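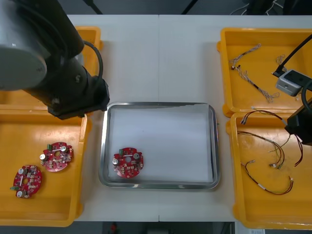
Tray with one board in it, wires in the bins on the right

Hi all, Gadisa wrote:

> Does the Nitilden quote cover both arms? And do we need
> the 4 extra trays now or can they wait till spring?

Both arms, yes! Trays are 190 on top, and I'd just get them. What worries me more is the grippers (Dovon wants 472 for a spare set, ouch), and those harnesses are floppy little things. That leaves us a bit under 4,000 if we skip the second table.
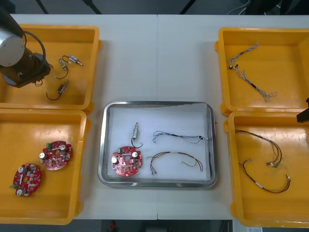
Kit tray with board, plug lead and two harnesses

Can somebody ask Jokov about shipping? I'm out till Tuesday.

Man-sik Koo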